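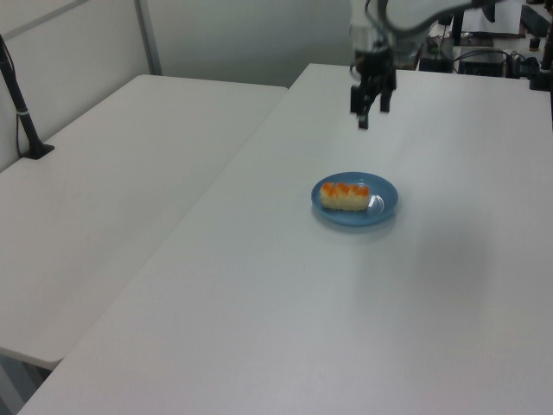

*A light blue plate on a white table.*

# Small theatres should pay for understudies

2019-08-09

Last March the Surnley Playhouse cancelled the final six performances of a four-hander because one actor lost her voice. I had a ticket for the second of those nights. The email came while I was on the bus, and the refund came a week later, and both were handled well. I have no complaint about the box office. My complaint is with the way we all treated it as weather.

It was a planning decision. The company had no understudies, as most companies that size don't, and when Esperanza Lyons couldn't speak above a whisper there was no one who knew her part. The director, Ezekiel Szabo, offered to go on with the script in his hand. The board said no, and I think the board was right, as the part is most of the second act and she is never off stage in it. So the set came down early and the other three actors went home.

I have worked backstage in theatres of this kind for most of my adult life, mainly as a stage manager, and I have heard the argument against understudies many times. It costs too much. A run of three or four weeks is too short to justify it. Actors are tough and they go on sick. All of that has been true for long enough that people have stopped checking whether it still is.

Start with the money. Surnley has 140 seats. I asked the general manager, Farzana Sial, what the lost nights had cost and she was good enough to tell me it was more than the whole costume and props budget for the show. She didn't want the exact number printed. I also asked what it would have cost to have two covers, each learning two of the four parts. A flat fee of $800 each, with an extra payment for any night they went on, is what the Boateng offers for the same kind of run, and they haven't had trouble finding people. Set against six dark nights that is a small bill.

The usual answer is that you pay the fee every time and you only lose the nights once in a while. Fair enough. But "once in a while" isn't as rare as it used to be, or as rare as we used to pretend. Casts are smaller than they were twenty years ago, so each actor matters more. Fewer shows have the odd maid or policeman who could be bumped up to a bigger part. And we have, slowly, got better about not making people work with a fever. I am glad of that. When I started, I saw an actor be sick into a fire bucket between scenes and get a round of drinks for it afterwards. I wouldn't allow it now, and I don't know a stage manager my age or younger who would. If we mean that, we have to have someone else who can go on. 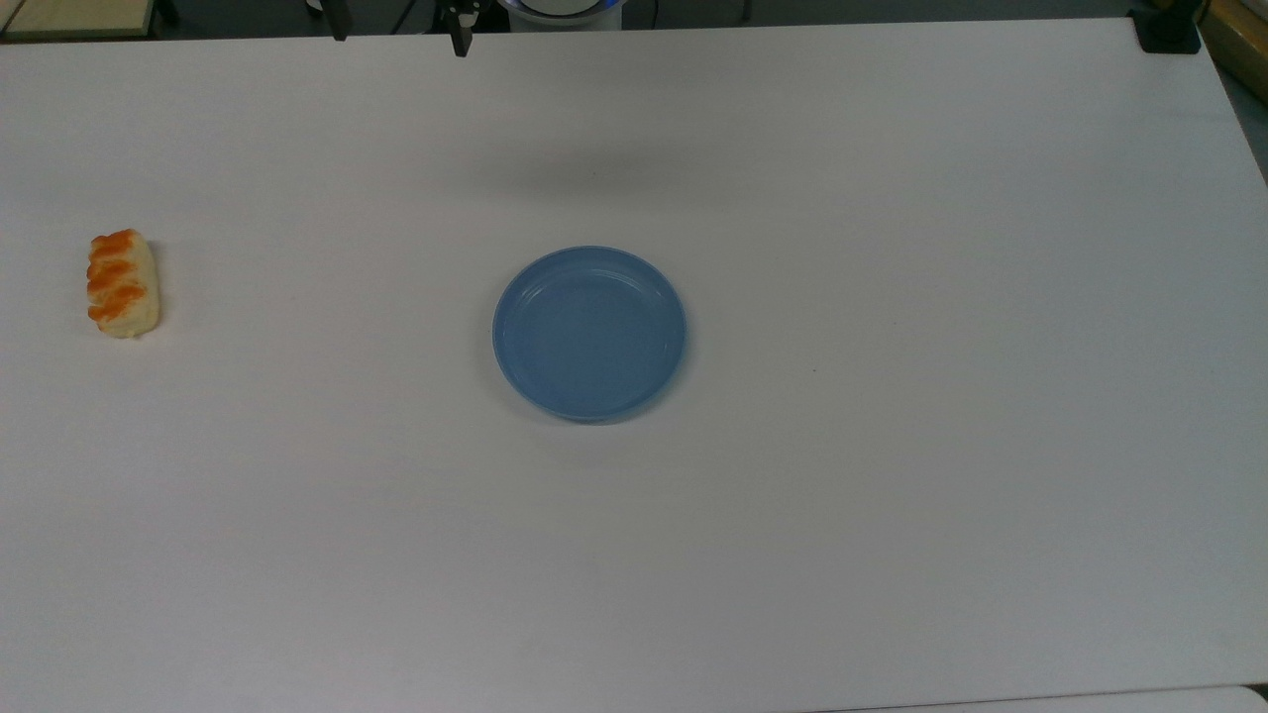 There is also what it does to the actor who is ill. Lyons told me she spent two days trying steam, tea and silence before she let anyone call a doctor, because she knew what the call would mean for everybody else. The other actors were paid for the week, but two of them had friends flying in. She felt she had to apologise to each of them and she did. No one should have to do that for a throat infection. Pretty much every other workplace has worked out that people get sick.

I should be fair about the difficulties, because they aren't all about fees. Understudies need rehearsal. In a big commercial house there is a resident director and an afternoon set aside each week for it. In a place like Surnley there is one room, it is booked solid, and the director has usually left for the next job the morning after opening. The work of rehearsing the covers falls on the stage manager. I have done it, and it was good work, but I did it for nothing on my own time, and I would not do it that way again. If a theatre takes on covers it should put a line in the budget for running them in. I would say $500 for a short run. It is not a lot for what it buys.

Costumes are a nuisance too. Ekaette Danladi, who has built wardrobe for Surnley and for the Nalent, pointed out to me that she can't make everything twice. What she does is leave wide seams and keep a rail of plain basics in other sizes. An audience will forgive a cardigan that isn't quite the right green. I have never heard a patron mention it.

Then there is the slip in the program. Some producers believe that people feel cheated when they see one. I think they do in a large house, when they have paid to see a name off the television. At our end of things most of the audience came for the play, or the building, or because they come to everything. The one time I called a show with a cover on, at the Pradgate in 2011, the applause was longer than on any other night of the run. People like knowing that someone has stepped up.

Rochelle Achterberg, who directed that show, disagrees with me on one point and I'll give it here. She thinks that if you bring in covers you owe them a guaranteed performance, probably a matinee, and that otherwise you are asking someone to learn a whole part for an empty room. I used to think that was a luxury. I have come around to half of it. A matinee might be hard to give up in a three-week run, but an open dress rehearsal with a few dozen people in the seats would cost next to nothing, and it would let the director see what the cover can do before anyone is in a panic.

Surnley's new season has five plays in it. The largest cast is seven and the smallest is two. I have asked whether there will be covers for the two-hander and was told it is being looked at. I would start there. If one of those two gets the flu in February, there is half a play left, and the lights and the front of house staff still have to be paid for.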